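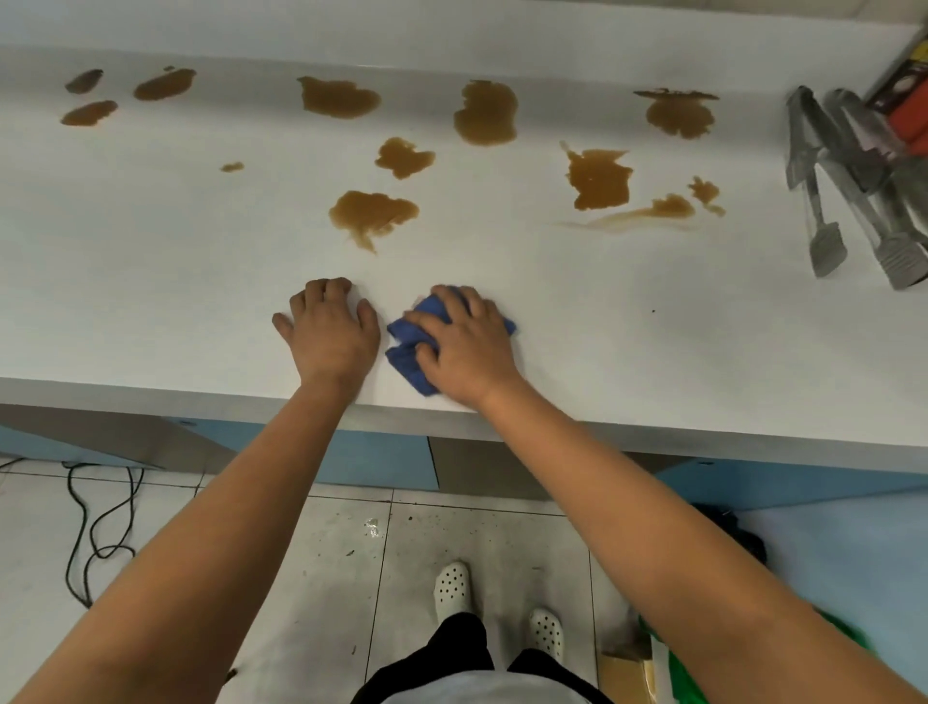
Brown spills on a white countertop.

Countertop Care and Stains: Frequently Asked Questions

Last updated March 23, 2019

These are the questions our service desk at Bortolotti gets most often from customers who have bought a countertop from us or are thinking about it. If your question is not covered, use the contact form or call the shop during opening hours.

GENERAL

Which materials do you sell?

We fit laminate, quartz composite, solid surface, natural stone (granite and marble) and oiled hardwood. Verska is our own laminate line and Halora is our quartz composite. Most of the advice on this page applies to any maker's countertop of the same type, but the warranty section applies only to ours.

I don't know what my countertop is made of. How do I find out?

Look at the underside, near the sink cutout or at an open end. Laminate shows a particleboard or plywood core. Stone and quartz are solid all the way through and feel cold. Solid surface is also the same color all the way through but feels warmer and sounds duller when you tap it. If you bought from us, the material is on your invoice, second line.

What should I use for everyday cleaning?

Warm water, a drop of dish soap and a soft cloth. Wipe again with plain water and dry with a towel. Most dull or streaky counters we are called out to see have a layer of old soap on them and nothing else wrong.

SPILLS AND STAINS

How quickly do I need to wipe up a spill?

It depends on the surface. On laminate and quartz, coffee, tea, soy sauce and similar liquids can usually wait until you have finished cooking. On marble or unsealed stone, wipe right away. Lemon juice, vinegar, tomato and wine are the ones to watch on marble, as the acid dulls the polish whether or not any color is left behind. On oiled wood, don't leave anything standing.

What is the best way to wipe up a large spill?

Lay a paper towel or dry cloth over it and let it soak up the liquid, then lift. Work from the outside of the puddle toward the middle so you don't spread it. Wash with soapy water afterward, even if the surface looks clean. Sugar and salt leave a film that picks up dirt later. Check the joint between the counter and the wall as well.

There is a brown ring that won't come off. What now?

On laminate or quartz, mix baking soda and water into a paste, leave it on the mark for a few minutes, wipe gently and rinse. Don't scrub with it on a gloss finish. You can repeat this once or twice.

On granite or marble, use a poultice. Mix baking soda and water to the thickness of peanut butter, spread it over the stain, cover with plastic wrap and tape down the edges. Leave it overnight, remove the wrap, let the paste dry and scrape it off with a plastic card. Deep stains may need more than one round.

On oiled wood, sand lightly along the grain with fine paper and re-oil the area. Our fitters use 400 grit for the last pass.

Can I use bleach?

Not as a habit. Diluted bleach on a white solid surface top is fine now and then if you rinse it well. Never use it on stone, wood or colored laminate, and never mix it with vinegar, ammonia or any other cleaner.

What about melamine sponges?

They are a very fine abrasive. They work well on matte solid surface. On gloss laminate they leave a cloudy patch that cannot be polished out, and we get a few calls a month from people who found this out on a new kitchen.

Do white countertops stain more than dark ones?

No. They show colored spills more clearly, and dark ones show dust, crumbs, limescale and fingerprints more clearly. A mid-tone with some pattern hides the most. If you like white, buy white, but choose a matte finish over gloss if the kitchen gets heavy use.

HEAT AND SCRATCHES

Can I put a hot pan straight on the counter?

Please don't, whatever the material. Granite will often take it, but a sudden change in temperature can crack stone near a cutout. Quartz composite contains resin, and the resin can scorch. Laminate can blister. Use a trivet.

I have a white heat mark on my oiled wood top. Is it permanent?

Usually it comes out. Rub in a little oil, leave it for an hour and wipe off the rest. If the mark is still there the next day, sand and re-oil as above.

Can scratches be repaired?

Solid surface and wood, yes. Stone, sometimes - a stone polisher has to look at it. Laminate, no. There are repair pastes for laminate that fill small chips, and we sell them in the Verska colors, but they cover the damage and do not restore the surface.

SEALING

Which countertops need sealing?

Granite and marble. Quartz, solid surface and laminate should not be sealed, and sealer on quartz will leave a haze. Wood is oiled.

How do I know when to reseal?

Put a few drops of water on the stone and wait ten minutes. If they still stand up as beads, the sealer is working. If the stone has gone darker underneath, it is time. Test near the sink and the stove, where the sealer wears off first.

How much sealer do I need?

For a typical kitchen, some 100 ml per coat. Put on 2 thin coats and wipe off everything that has not soaked in. Sealer that dries on top is difficult to remove.

ORDERING AND FITTING

How long does it take from order to fitting?

For laminate, 13 working days after we have measured. Stone and quartz take longer, and we give you a date when the slab has been chosen. Orders placed in June should allow extra time, as the workshop closes for part of the summer.

Who comes to measure?

Mirko Valentini or Benedetta Russo. The base cabinets must be in their final position, fixed and level. We cannot measure from drawings, and we cannot measure over an old countertop that is going to be removed.

Do you take the old countertop away?

Yes, for a fee, if you ask when you order. Water and gas have to be disconnected before we arrive.

Can I get samples?

Yes. Samples are free to pick up at the shop, and we charge postage to mail them. Take a couple home and look at them in daylight and under your own kitchen lights. You are welcome to spill coffee on them. We don't need them back.

WARRANTY

What does the warranty cover?

Faults in the material and in our fitting: joints that open, edging that comes loose, blisters not caused by heat, and color that fades unevenly in normal use. It does not cover stains, scratches, burns, or damage from cleaners that are not suitable for the surface.

The joint by my sink has swollen. Is that covered?

It depends on the cause. If the silicone was badly applied, yes. If it has worn out over the years, no - silicone needs to be replaced now and then, and that is part of normal upkeep. Send us photos and we will tell you which it looks like before anyone makes a trip.

How do I make a claim?

Send your invoice number, a short description of the problem and a few photos, at least one close up and one taken from farther back, to Annunziata Parisi at the service desk. Please say what you have cleaned the surface with. It saves us having to write back and ask.

I bought my house with a Bortolotti kitchen already in it. Does the warranty carry over?

Yes, for whatever time is left on it. We need the original invoice or the address of the property so we can look up the order.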